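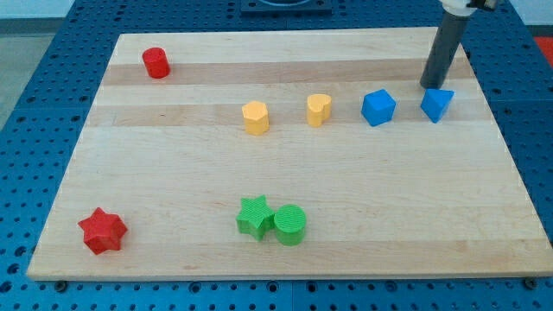
Colored plastic blocks on a wooden board.

Fitness apps should let people stop

By Laiba Bajwa

I have worked on the mobile side of health and fitness software for most of my career, and I use these apps as much as I build them. My complaint is with the way almost all of them treat a day off.

Open a typical training app after a week away and look at the first screen. The streak is back at zero. A graph has a hole in it. There is a message that you are missed, or that your friends have been busy. If the app has a plan for you, the plan has slid down the page and now shows seven red marks. None of this tells you what to do next. It tells you that you failed, and then it asks you to rate the app.

The usual defense is that streaks work. They do keep people opening the app. When I was at Dralberg we had a walking product with a daily goal and a streak counter, and the people with long streaks were our best users by every number we tracked. What we looked at less often was what happened when a streak broke. One summer I pulled the accounts of 536 people who had lost a streak of a month or more. Only 112 of them recorded another walk in the following month. Some of the others may have gone on walking without us. I would guess plenty did. But they were done with the app, and these had been the people who liked it most.

We had built a product that was good until the first bad cold.

I wrote this up, and the answer was a feature called streak repair, which let you buy back a missed day. It made money. I still think it was the wrong answer, and a slightly mean one. A person who stayed home with a fever doesn't owe anybody for it.

Any decent coach plans rest. A running plan has easy days and a lighter week every so often, and when an athlete gets sick or hurts a calf, the coach moves things around. The missed sessions are dropped. You don't do them all on the weekend to catch up. Software could handle this without much trouble, and mostly doesn't try.

Here is what I would ask for.

First, a pause button that a person can find. It should be on the main screen, or one tap from it, and it should take an end date or no end date. While it is on, the app sends nothing. No reminders, no weekly summary with zeros in it.

Second, plans that start again from where the person is. If I was running 5 miles before a three-week break, the app should offer something shorter when I come back and build up from there. Weko, which I used through a spring of training, gets partway. It asks why you were away and gives you a gentler first week. Then in the second week it jumps straight to the old schedule, which makes me think two teams wrote the two halves.

Third, averages over longer periods. A month is a fair unit for exercise. A day is not. Someone who swims eleven times in a month is doing well even if there was a gap of nine days in the middle, and the main number on the screen should say so.

People in my line of work raise two objections. One is that a silent app gets deleted. That is true of some users, and I can't promise otherwise. But an app that nags gets deleted too, and the person who deletes it annoyed doesn't come back in January. The other objection is that some users like pressure. I believe them. Put the streak in settings and let them switch it on. My brother-in-law would have it on before he finished his coffee. What I object to is handing it to everyone by default, including people recovering from surgery and people who have had trouble with exercising too much. The second group comes up in meetings far less than it should.

There is a business case as well, if one is needed. Moges, the small company where I work now, makes a strength app with a paid plan. We added a pause last August. It was dull work, mostly billing rules and time zones, and support hated the first version because it paused the account but kept sending the emails. We fixed that. In the first few months 232 subscribers used it. More of them returned than I had bet on, and I lost a lunch over it.

I don't take that as proof of much. Our users are older than average and fairly patient. Still, nobody on the team has suggested taking it out, and the refund requests that say "I was sick" have gone down.

If you are choosing an app this month, try one thing before you pay. Look for how to stop for two weeks. If you can't find it in a minute or so, pick another app, or write your workouts in a notebook.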